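Notebook, textile bay, Hollo building
November, entry 14, started 9:40
Curtain hang and hem check, gray slub cloth 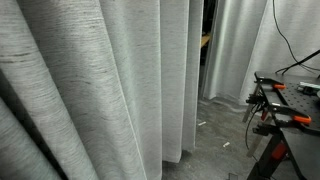

Carrying over from entry 13. Cloth is the Bava gray slub, second delivery. First delivery was sent back for shading between rolls. Second delivery checked on the inspection table before cutting, no shading found between the two rolls under the daylight tubes. Roll numbers are in the goods-in book.

Purpose of the hang: see how far the cloth drops under its own weight before the final hems go in. The Gemell job needs floor-length panels with no break at the bottom, and the previous cloth grew enough in the first week that the hems had to be taken up on site. Do not want to repeat that.

Preparation
Panels cut to finished drop plus hem allowance. Top turned over buckram, pencil heading, hooks in the middle pocket. Side turnings blind stitched. Bottom hems tacked only, long stitch, contrasting thread so it comes out easily. No lining. Weights left out of the corners for this test. They go in at final hem.

Cloth was laid flat for 72 hours before cutting. Relaxed width came up slightly under the ticket width on both rolls. Allowed for it in the side turnings.

Weight of the cloth by cut sample: 302 g per square meter. Supplier sheet gives no tolerance. Sample was taken away from the selvage and weighed twice with the same result.

Slub direction
The darker streaks are in the weft, so they run across the drop once the panel is up. Ghanem asked whether we could railroad the cloth to avoid joins. Made up a small sample that way and the streaks then run vertically and get lost in the folds. Recommend against. Joins are hard to find anyway if the seam sits on the back of a fold. Press seams open with a damp cloth, no steam directly on the face. Steam left a flat shiny patch on the trial piece that did not brush out.

Behavior on the track
Folds are deep and do not collapse. Where a panel is pulled out flat the weave reads clearly, and where it is gathered the striations break up between the light and shaded sides of each fold. The smoother gray at the back is the old bay curtain and is not part of the test. Useful for comparing color, though: the two are close enough to be used in one room, but not on the same window.

Bottom edge is uneven. Some of this will be the tacking. The rest I put down to the warp relaxing at different rates under the gathers. The floor is no help either. The concrete is not level in that corner, so measurements from floor to hem cannot be trusted across the width. Use the laser line and measure down from the track.

Procedure for the drop readings
1. Set the laser on the wall bracket, not on the tripod. The tripod gets kicked.
2. Let the panel hang untouched. Do not dress the folds before reading.
3. Measure track to hem at both sides and at the center, steel tape, same hook each time. Hooks used are marked with red thread.
4. Write the humidity next to the reading. The cloth moves with it more than I expected.

Total hang time before final hemming to be 184 hours. This is longer than the usual practice here but covers a full heating cycle of the building, including the weekend shutdown. If the last 2 readings agree to the millimeter, take the panels down and mark the hem. If they do not, leave them up and note it here.

Tacking
Thread was pulling through at the side turnings on one panel. Slubs are soft and do not hold a stitch well near the edge. Moved the tacking in from the edge and shortened the stitch at the corners. For the final hem, use the finer needle and catch the ground threads between slubs where possible. Double turned hem, as drawn for Gemell.

Open items
Fire treatment certificate for the second delivery not received. Asked Bava again this morning.
Decide on chain weight or corner weights only. Chain will even out the bottom edge but may print through, need a sample.
Heading hooks: short of the metal ones. Plastic are fine for the test, not for the job.
Keep the offcuts from both rolls, labeled, in the flat drawer.

15:20. Side turnings rechecked, no puckering. Pulled one loose end at the heading and fastened it off. Next reading goes under this line.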